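Heather Hapeta had been up since five when we finally sat down together, and she still insisted on making the tea herself. She runs the guest side of Nurkwood, a group of small inns that has just opened its vacation packages to travelers booking from overseas, and she talks about it the way other people talk about their grandchildren (she'd be the first to tell you so!).

"We started with one house in Prorham and a phone that hardly rang," she said, settling into a chair by the window. "Now we have 11 houses, and people write to us in languages I have to ask my niece about. I love it. I get up in the morning and there are all these messages waiting, and every one of them is somebody planning the best week of their year."

The new packages bundle a stay of three nights or more with breakfast, a train pass and one evening meal at Farina, the restaurant next door to the original house. They go on sale in October through Pleltar, the booking site Nurkwood signed with over the summer, and early guests will get up to 150 dollars off a second stay.

I asked whether she had worried about handing bookings over to a bigger company. She thought about that for quite a while, long enough for the tea to need topping up.

"Of course I did. I wrote out a list of questions and read it to them over the phone, poor things. But they let us keep our own cancellation rules, and they let us write our own welcome letters, and those were the two things I'd have walked away over."

Vratislav Michalík, who looks after the rooms and came in halfway through with a plate of poppy seed cake, was a little more cautious. "More guests is good," he said. "More guests on the same Sunday is harder. I told Heather, sell me the Tuesdays."
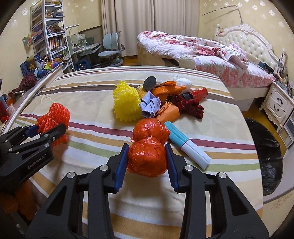
She did listen, as it happens. The midweek stays are priced lower, and the first 200 people to book one will have a late checkout thrown in, which Vratislav says he can live with as long as it means noon and not two o'clock.

"He'll give them until two," Heather said, once he had gone back upstairs. "He always does. Last spring he drove a couple to the station himself because they wanted to finish their breakfast."

Her own hope for the winter is simple enough: a full house in Prorham over the holidays, and a free evening to eat at Farina as a paying customer. She has already picked the table.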